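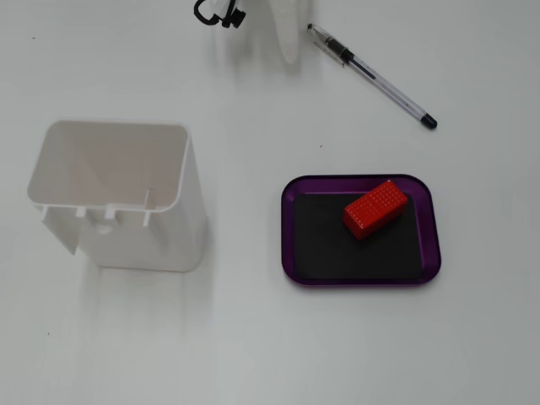 Red block, purple tray, white bin. The job is to get the first into the last.

Bench chores: is anyone's arm earning its keep yet?
Morthorpe Workshop Forum > Automation

tinsnips_deb
Starting this one off after the blue in the CNC thread. Half of you reckon we're a year away from a machine that tidies the bench, the other half reckon our grandkids will still be sorting screws. I run a small shop doing brackets and hinges, and the making part is fine. It's the clearing up that kills me. Offcuts in one bin, good parts in another, pens and rulers back where they live. I'd happily pay $3000 for something that did that while I had my lunch. Does it exist? Krešimir, you've been mucking about with a little arm, so please come and tell us how it's going.
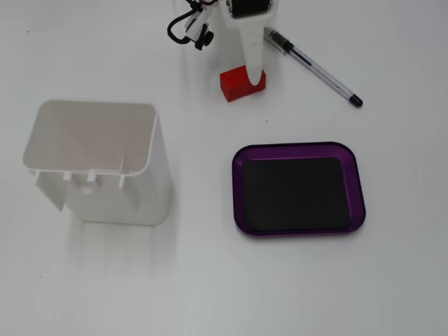 Krešimir Todorova
Forum moderator, Automation and Small Robots

G'day Deb. It does not exist for $3000, or not one I'd let near your lunch. Mine's white plastic brackets and black servos, and I've got it on the most boring chore I could come up with: pick up a red block, put it in the white container. There's a clear pen lying on the table as well, and the rule is it has to leave the pen alone.

I've done 300 goes at it. When the block's out in the open, on the plain white table, it's pretty good! The trouble starts when a fingertip comes down off centre. You and I would feel the block start to tip and shift our grip without thinking. The arm just carries on closing, and the block shoots off across the table or ends up pinched by one corner.

flatwhite_phil
So it can do the one thing. My dishwasher can do the one thing too, and it does it to a full load of plates.

gasket_gran
Phil, your dishwasher doesn't pick the plates up off the table. I'd have thought that was the whole argument. The washing got solved ages ago and I'm still the one stacking it.

tinsnips_deb
What gran said. Krešimir, what about the tray? My good parts all live in trays with a lip.

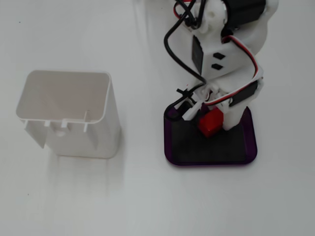

The lip is the bit I was too optimistic about, to be fair. On the bare table the fingers can come in from either side. Put the block up near a raised rim and one side is gone, so it has to turn the wrist or drag the block out to the middle first, and dragging is something it's lousy at. I've taken to calling that a separate chore. Also, sort your cables out before you sort anything else. I've got a thick black one that swings out in a big loop, and a zip tie only gets you so far.
– Krešimir

bandsaw_bruce
I'm going to disagree with most of this. We run a Drumisetti feeder at work and it places 3000 clips a shift, no dramas. Machines can do shop-floor chores and have done for years. You lot are asking a hobby arm to do it on a bare table with bits lying any old way, then announcing that robots aren't ready.

gasket_gran
But bits lying any old way IS the chore, Bruce. If my kitchen bench had everything lined up in a feeder I wouldn't need the help.

bandsaw_bruce
Then line it up. A jig costs you an afternoon.

tinsnips_deb
I've got 14 kinds of hinge. That's a lot of afternoons.

flatwhite_phil
My brother-in-law bought the Lestulari bench tidy. It pushes everything to one end and beeps. Make of that what you will.

Krešimir Todorova
Bruce has a point about jigs, and I'd use one if I only wanted blocks in a bin. What I'm after is the case where I leave stuff wherever I dropped it. Here's one more, from lower down.

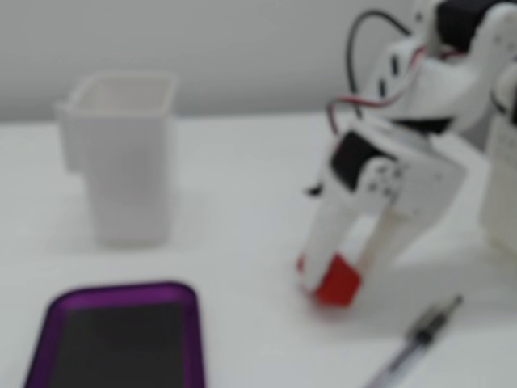 Side-on view, a bit soft. Container on the left, gripper down near the table, pen in front.

See how much open table there is between the gripper and the container? I used to think carrying the block across would be the scary part, and it's dead easy. All the grief is in the last bit before the fingers close. If anyone here has put soft pads on their fingertips I'd love to hear what you used and whether they stayed stuck on.

gasket_gran
Rubber glove fingers, cut short. I use them on my jar tongs and they've lasted since August.

bandsaw_bruce
Heatshrink, doubled over. Still say build the jig.

tinsnips_deb
Alright, keeping my $3000 in the tin for now. Krešimir, if you get it going off a tray with a lip, post it here and I'll bring you a box of hinges to try.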